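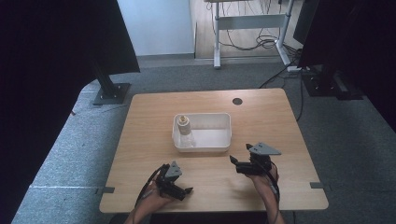

목재 상판(木材上板, wooden tabletop)은 책상, 작업대, 식탁 등에서 물건을 올려놓거나 작업을 하는 수평면을 이루는 판상 부재이다. 통상 다리나 프레임과 별도로 제작되어 조립 단계에서 결합된다. 원목, 집성재, 합판, 파티클보드, 중밀도섬유판(MDF) 등이 재료로 쓰이며, 판상재의 표면에는 무늬목이나 나뭇결을 인쇄한 화장재를 붙이는 경우가 많다. 밝은 색의 참나무, 단풍나무, 자작나무 계열 무늬는 사무용과 교육용 가구에서 널리 쓰인다.

목차
1 구조
2 재료
3 나뭇결
4 표면 마감과 광택
5 모서리와 가장자리
6 배선 구멍
7 상판 위의 수납 용기
8 규격 사례
9 관리
10 같이 보기

1 구조

상판은 심재, 표면층, 이면층, 가장자리 처리재로 나뉜다. 원목 상판에는 이 구분이 없으며 전체가 같은 목재로 되어 있다. 심재는 판의 강성과 나사 유지력을 결정한다. 표면층은 마모, 오염, 열에 대한 저항을 담당한다. 이면층은 표면층과 비슷한 두께와 흡습성을 갖는 재료로 구성하여 양면의 수축 차이에 따른 휨을 억제한다. 이면층을 생략한 판은 습도가 변할 때 한쪽으로 굽기 쉽다.

하부 프레임과의 결합에는 나사, 매립 너트, 금속 브래킷이 쓰인다. 브래킷은 상판 아랫면에 고정되며, 용도에 따라 일부가 가장자리 바깥으로 나오도록 설치되기도 한다. 원목 상판에서는 폭 방향의 신축을 허용하기 위해 나사 구멍을 길게 뚫거나 회전식 철물을 사용한다. 폭 방향을 완전히 구속하면 건조기에 판이 갈라질 수 있다.

2 재료

원목 상판은 여러 장의 판재를 폭 방향으로 접합하여 만든다. 한 장의 판재로 필요한 폭을 얻기 어렵고, 폭이 넓은 판재일수록 변형량도 크기 때문이다. 표면을 깎아 다시 마감할 수 있다는 점이 다른 재료와 구별된다.

합판은 얇은 단판을 섬유 방향이 직교하도록 적층한 것으로, 두 방향의 치수 변화가 작다. 파티클보드와 섬유판은 방향성이 거의 없고 평활한 면을 얻기 쉬워 화장판의 바탕재로 적합하다. 다만 절단면으로 수분이 들어가면 두께 방향으로 팽창하며, 건조 후에도 원래 치수로 돌아오지 않는 경우가 많다.

무늬목은 목재를 얇게 깎은 것이고, 인쇄 화장재는 종이나 필름에 결무늬를 인쇄한 것이다. 사진이나 먼 거리에서의 관찰만으로는 둘을 구별하기 어렵다. 절단면의 층 구성, 무늬의 반복 주기, 기공의 깊이를 함께 확인하는 것이 일반적인 판별법이다.

3 나뭇결

상판에 나타나는 무늬는 수종과 제재 방향에 따라 달라진다. 나이테에 접선 방향으로 켠 면을 널결면, 방사 방향으로 켠 면을 곧은결면이라고 한다. 널결면에서는 나이테의 경계가 포물선이나 길쭉한 고리 모양으로 나타난다. 곧은결면에서는 선이 나란하게 늘어선다. 한 장의 널결판에서도 중앙부는 아치형 무늬를, 양옆은 평행에 가까운 선을 보이는 일이 흔하다.

아치형 무늬의 끝이 뾰족해지는 것은 원뿔에 가까운 나이테 층을 평면으로 비스듬히 자를 때 생기는 기하학적 결과이다. 줄기의 굽음이나 옹이가 있으면 선의 간격이 불규칙해지고 고리의 좌우 대칭이 깨진다.
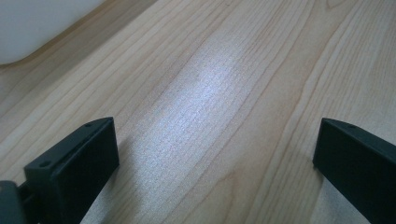 밝은 색 목재면의 결. 길쭉한 아치형 선이 보이며, 반사광이 비치는 부분에는 미세한 점상 조직이 드러난다.

결의 방향은 외관 외에 기계적 성질에도 관련된다. 목재의 휨강도와 탄성계수는 섬유 방향에서 가장 크다. 따라서 장방형 원목 상판은 긴 변과 섬유 방향을 일치시키는 것이 원칙이다. 화장판의 경우 강도상의 이유는 없으나 관습적으로 같은 배치를 따른다. 여러 대의 책상을 이어 놓는 실내에서는 결의 방향을 통일하여 이음선이 두드러지는 것을 줄인다.

4 표면 마감과 광택

표면 마감은 도막을 형성하는 방식과 침투시키는 방식으로 나뉜다. 전자에는 폴리우레탄, 아크릴, 자외선 경화 도료가 있고 후자에는 건성유와 왁스가 있다. 광택의 정도는 무광, 반광, 유광으로 구분하며 작업용 상판에는 무광이나 반광이 주로 선택된다. 유광면은 조명의 상을 뚜렷하게 반사하여 눈의 피로를 유발할 수 있다.

반광면에서 반사광은 윤곽이 흐린 넓은 얼룩으로 나타난다. 이 부분에서는 표면에서 직접 반사된 조명의 색이 목재 고유의 색보다 우세해진다. 색온도가 높은 조명 아래에서 황갈색 판이 청백색으로 보이는 것은 이 때문이다. 비스듬한 빛은 기공과 미세한 요철을 강조하므로 도장 검사에 이용된다. 검사자는 조명을 낮은 각도로 두고 시선을 옮기면서 먼지, 붓자국, 연마 흔적의 유무를 확인한다.

5 모서리와 가장자리

평면에서 본 모서리는 직각으로 두거나 둥글게 가공한다. 둥근 모서리는 충돌 시의 압력을 분산시키고 가장자리 처리재의 파손을 줄인다. 반면 벽의 구석에 밀착시키거나 상판끼리 이어 붙일 때에는 틈이 남는다.

판상재의 측면에는 띠 모양의 에지재를 접착한다. 재질은 합성수지, 무늬목, 멜라민 함침지 등이다. 둥근 모서리에 붙이는 에지재는 곡률에 맞게 휘어야 하므로 두께와 유연성에 제한이 있다. 접착이 불완전하면 모서리 부근부터 들뜨는 경향이 있으며, 들뜬 틈은 수분의 침입 경로가 된다.

6 배선 구멍

배선 구멍은 전원선과 통신선을 상판 아래로 통과시키기 위한 개구부이다. 원형이 일반적이며, 절단면을 보호하는 고리형 부품인 그로밋을 끼운다. 그로밋의 색은 상판에 맞추거나 검은색, 회색 등의 무채색으로 한다. 밝은 상판에 검은색 그로밋을 쓰면 개구부의 위치를 쉽게 식별할 수 있다.

위치는 사용자에게서 먼 쪽 가장자리 부근이 표준적이다. 중앙에 하나를 두는 형식, 한쪽으로 치우쳐 두는 형식, 양쪽에 두는 형식이 있다. 개구부가 가장자리에 지나치게 가까우면 남은 폭이 좁아져 균열이나 파단의 원인이 되며, 하부 프레임의 가로대와 겹치면 배선을 통과시킬 수 없다. 상판 아래에는 전선 받침이나 묶음 고리를 달아 늘어진 선이 발에 걸리지 않도록 한다. 바닥을 가로지르는 선은 덮개로 보호하거나 통행 경로 밖으로 돌린다.

7 상판 위의 수납 용기

상판 위에서 소형 물품을 다룰 때에는 트레이나 얕은 상자를 함께 쓴다. 장방형 플라스틱 용기가 대표적이다. 벽면은 위로 갈수록 벌어지는 경사를 갖는데, 이는 성형 시 금형에서 제품을 빼내기 위한 구배이며 빈 용기를 포개어 보관하는 데에도 도움이 된다. 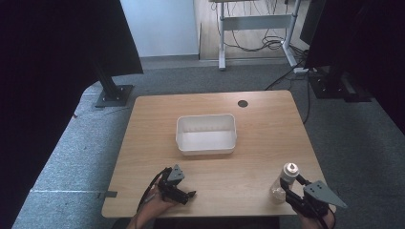 벽면이나 바닥에 형성된 가는 돌기는 두께를 늘리지 않고 강성을 높이거나 포개진 용기가 서로 달라붙는 것을 막는다. 바닥이 평평한 용기는 병과 같이 세워 두는 물품에 적합하다. 바닥에 요철이 있으면 지름이 작은 병은 기울어질 수 있다.

용기의 색은 내용물의 식별성에 영향을 준다. 흰색 용기는 오염을 확인하기 쉽고 유색 물품과의 대비가 크다. 그러나 투명하거나 반투명한 병을 담으면 몸통의 윤곽이 배경에 묻히고, 색이 있는 뚜껑이나 표지만 두드러진다. 투명한 물품을 주로 다루는 작업대에서는 짙은 색 용기를 쓰거나 바닥에 유색 매트를 깐다.

병은 뚜껑의 방식에 따라 나사식, 눌러 끼우는 방식, 펌프식 등으로 나뉜다. 나사식 뚜껑은 여닫을 때 몸통을 잡아 고정해야 하므로 용기의 벽과 병 사이에 손이 들어갈 간격이 필요하다. 용기를 상판 중앙에 두면 양손의 접근이 쉬우며, 앞쪽 가장자리와 용기 사이의 면은 물품을 임시로 놓는 자리로 쓰인다.

8 규격 사례

Davora 계열의 작업대용 트레이는 외형 치수를 281 × 471 mm로 정하고 있다. Festutholm 상판의 설치 지침은 트레이의 앞쪽 변과 상판 가장자리 사이에 300 mm를 비워 두도록 하며, 배선 구멍의 중심은 뒤쪽 가장자리에서 100 mm 안쪽에 둔다. Clarkutum 교육용 책상은 같은 배치를 따르되 배선 구멍을 오른쪽에 한 곳만 둔다. 이들 값은 제품군 내부의 기준이며, 다른 제조사의 상판과 호환된다는 보장은 없다.

Akpan 방식은 상판에 트레이의 위치를 표시하는 배치법을 가리킨다. 상판 가장자리에 작은 표지를 붙이고 이를 기준으로 용기의 변을 정렬한다. 표지를 가장자리에 한정하므로 작업면의 결무늬와 도막을 손상시키지 않으며, 표지가 마모되면 개별적으로 교체한다.

9 관리

일상적인 청소에는 물기를 짜낸 부드러운 천을 사용하고, 결의 방향을 따라 닦는다. 연마제가 든 세제는 반광 도막을 국부적으로 마모시켜 광택의 얼룩을 만든다. 알코올과 유기용제에 대한 내성은 도료에 따라 다르므로 아랫면에서 먼저 시험한다. 그로밋 둘레에는 먼지가 모이기 쉽다. 분리형 그로밋은 고리를 빼내어 따로 세척하며, 절단면에 물이 닿지 않도록 한다.

난방을 시작하는 12월 이후에는 실내 습도가 낮아져 원목 상판의 폭이 줄어든다. 이 시기에는 결합 나사의 풀림과 접합선의 틈을 점검한다. 플라스틱 용기를 같은 자리에 오래 두면 덮인 부분과 노출된 부분의 변색 정도가 달라질 수 있으므로 놓는 위치를 주기적으로 바꾼다.

10 같이 보기

무늬목
집성재
널결과 곧은결
그로밋
작업대
에지 밴딩

최종 수정: 2025년 3월 25일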